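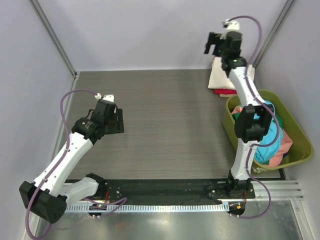

Meirion Wynne wants it said first that the middle stays clear before you start, every load, and that most of the complaints about crooked folds come from people skipping it. Agreed. So that's step 1 now.

Section 5. Folding and sorting at the table

Read section 4 first if the laundry is still in the dryer. Everything past this point assumes it's dry all the way through, waistbands and pocket linings included.

5.1 Before you start

1. Pile goes to the right. Middle stays clear. Finished stacks go wherever you have room, but not on the right with the unfolded stuff.

2. Wipe the tabletop. Dry cloth is fine for lint. If you use a damp one, wait until the surface is dry before any fabric touches it.

3. Check for rings, watches, bracelets. Off. They catch on knits and terry.

4. Shake the pile out one item at a time as you take it. Don't shake the whole armful, you'll just get a bigger knot.

Note: left-handed? Swap sides. Pile on the left, and read "left" for "right" in the rest of this section.

CAUTION: No hot irons on the tabletop. Not even for a second, not even on a towel. Use the board.

5.2 Sorting

1. Pull out anything flat and large first. Sheets, bath towels, table linens. They hide the small things.

2. Check inside the pillowcases and the corners of fitted sheets. Socks live there.

3. Make 2 piles out of what's left: things that get folded, things that get hung. Don't sort by person yet, that comes at the end and it's quicker with folded items.

4. Stained or still damp? Back in the basket. Do not fold it and hope.

5. Rags and cleaning cloths last. They don't need to be pretty.

5.3 Towels

1. Lay the towel flat in the middle, long side facing you. Smooth from the center out.

2. Fold the left short edge over to the right short edge. Match the corners before you let go.

3. Fold in half again, same direction.

4. Bring the near edge up to the far edge. Press with your forearm, not your fingertips.

5. Onto the stack, folded edge toward you.

Note: heavy towels, anything over 600 gsm, skip step 3. Too thick, it springs open and takes the stack with it.

Note: hand towels and washcloths, steps 2 and 4 only.

5.4 Shirts and T-shirts

1. Face down. Collar away from you. Buttons done up, at least the top one and one in the middle.

2. Smooth the back. If there's a crease under there it will be a worse crease tomorrow.

3. Fold the right side in, a little past the shoulder seam. Sleeve folds back on itself so it lies straight down.

4. Same on the left. Sides should be parallel. If they are'nt, undo the second one and redo it — don't tug.

5. Bottom hem up to the middle, then again up to the collar.

6. Flip it over. Done.

CAUTION: Prints and transfers. Don't press down hard on them while they're still warm from the dryer, and don't fold print against print. They can stick.

5.5 Pants

1. Zip up, button closed, pockets flat and empty.

2. One leg over the other, seams lined up.

3. Crotch point tucked in so the edge is straight.

4. Hem to waistband, then once more.

Linen pants get hung. See 6.2.

5.6 Fitted sheets

Nobody gets this right on the first go. Give it room.

1. Elastic side up, spread out as far as the table allows. Let the rest hang off the front.

2. Tuck the two near corners into the two far corners.

3. Straighten the edges, fold the curved elastic part in until you've got a rectangle. Rough is fine.

4. Thirds one way, thirds the other way.

5. Put the whole set inside one of it's pillowcases. Elspeth Pollock's method, and the closet stays tidy much longer.

5.7 Stacking and putting away

1. Heaviest at the bottom. Towels, then pants, then shirts.

2. Keep stacks low enough to carry with your chin off the top.

3. Now sort by person.

4. Clear the finished stacks before you bring in the next load. Mixing loads — that's where the lost socks come from.

5. Single socks go in the sock bag. Check the bag on Saturday, match what you can, leave the rest.

If something goes wrong

Stack leans: folded edges aren't all facing the same way. Turn every other item.

Shirt comes out too wide: step 3 of 5.4 was too shallow. Start over, it's faster than fixing.

Fabric drags or snags: wipe the surface again, check the edges for grit.

Lint on dark clothes: towels were folded first. Wipe down between the two, or do the darks before the towels.

Hanging and steaming: go to section 6.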